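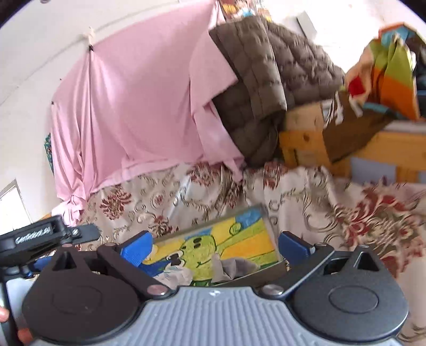 The tray job, from my side of the gripper. Pink cloth behind, flowers underneath.

February, half past nine at night, and my wrists are sore in a way I haven't felt since the summer I painted my aunt's fence. I promised myself I'd keep this diary going through the whole project, even the evenings when I would much sooner fall straight into bed, so I'm sitting up with a mug of tea and writing down what I can remember before it all runs together.

We are in the thick of collecting now. The robotics club at Naltdale signed up for 2,000 demonstrations by the end of term, which sounded perfectly reasonable back when we were eating chips in the lab and dividing it up on the whiteboard, and sounds a good deal less so from where I am tonight. My share for this week is clearing things out of a tray. You hold the gripper, you bring it in over the tray, you close on one piece, you lift it out and set it down, and then you put everything back a little differently and go again. I did 21 good ones today and threw out 16, so I was busier than the total makes me look.

The tray is a sweet old thing with a cartoon printed on the inside, a lime green fellow with a round head and what I have decided is a smile. I have grown very fond of him. The two things I keep putting on top of him are a crumpled whitish scrap and a folded piece of see-through gray film, and I have strong feelings about both. The scrap is a dear. It bunches up nicely between the blue fingertips and comes away almost every time. The film is a pest! It slides, it flattens itself down against the picture, and the only trick I've found is to go for the bit where the fold stands up and come in much more slowly than feels natural. Most of my 16 were the film. (One was me sneezing.)

I keep wondering what Bitix will make of it. Bitix is the arm in the lab that has to learn from all of this, and last term it was dreadful at anything thin. It would close very politely on nothing at all and carry the nothing over to the bin. So I do want it to see plenty of film, even if it costs me my wrists, and I've asked on the club chat whether the thin stuff can count double toward our shares. No answer yet — I suspect everyone else has drawn film too and is keeping quiet until they see which way it goes.

I tried resting the tray flat for the first hour and then let it sit tilted on the flowered fabric, with the right end up, and I think I like it better that way. It makes me change my angle, and our notes from the Jadoon meet say over and over that our early recordings were far too tidy. Bitix did beautifully on the practice table there and then fell to pieces when the judges gave it a messy one. I still go a bit pink remembering that. So wrinkles are welcome this year, and I've stopped smoothing things out between turns, though my hands still want to.

The club total stood at 1,880 when I checked before supper, and my lot from today isn't in it yet because the upload was crawling. I'll leave it running overnight with the laptop lid propped open. After that it's the checking, which I rather enjoy, and then packing for Tevport, where we show Bitix to the other schools and where I am apparently giving the first five minutes of the talk. I have written two sentences of it. One of them is hello.

Tomorrow I want to try coming at the film from the left side, and to find my other wrist strap, and to eat lunch before I start.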